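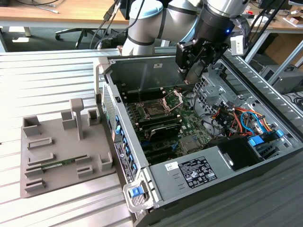
Home Services Drop-off Prices FAQ Contact

Old Computers: Common Questions
October 14, 2018
By Sem Meijer

What do you accept at the Undell counter?

Desktop towers, laptops, monitors, keyboards, mice, printers and loose parts such as memory or graphics cards. Cables are fine too. We do not take televisions, microwaves or anything with a gas canister. For those, use the town recycling yard on Martens Road.

Does the computer have to work?

No. Working and broken machines go through the same door. If you know what is wrong with it, put a note on the case. "Won't turn on" is enough.

What does it cost?

Towers and laptops are free. Flat monitors are free. Old tube monitors are $7 each because we pay to have the glass handled. Please bring cash or a check, as the counter has no card reader.

Should I erase my files first?

Yes, if you can. Copy what you want to keep, sign out of your email and any paid programs, then run the reset that came with the system. If the machine won't start, tell us and we will take the drive out and shred it. You can also remove the drive yourself and keep it. We accept computers without drives.

Can I watch the drive being shredded?

The shredder is at the Woris site, not at the counter, so no. We can mail you a certificate with the drive's serial number. Ask for it when you drop off. It can't be issued later.

What happens to the parts?

Machines that are worth fixing are cleaned, tested and sold through the Lukeo store. Memory, processors and power supplies from the rest are pulled and kept as spares. What remains is sorted into steel, aluminum, plastic and circuit boards and sold by weight. Last year we took in 900 desktop towers, and 585 of them were resold whole.

Can I buy a refurbished computer from you?

Yes, at Lukeo. Each one comes with a power cord and a 90-day warranty. Keyboards and monitors are sold separately. Stock changes often and we don't hold items by phone.

Do you pay for old equipment?

Only for laptops less than 2 years old, and only after testing. Bring the charger and proof of purchase.

Do you pick up from offices?

We do, within the county, for larger loads. Send a list of what you have and tell us whether there is an elevator. Pickups are booked through the contact page, and the wait in October is almost three weeks.

I left something in the disc tray. Can I get it back?

Call as soon as you notice. Machines usually stay on the shelf for a few days before anyone opens them. After that we can look, but we can't promise anything.

Back to top Prices Contact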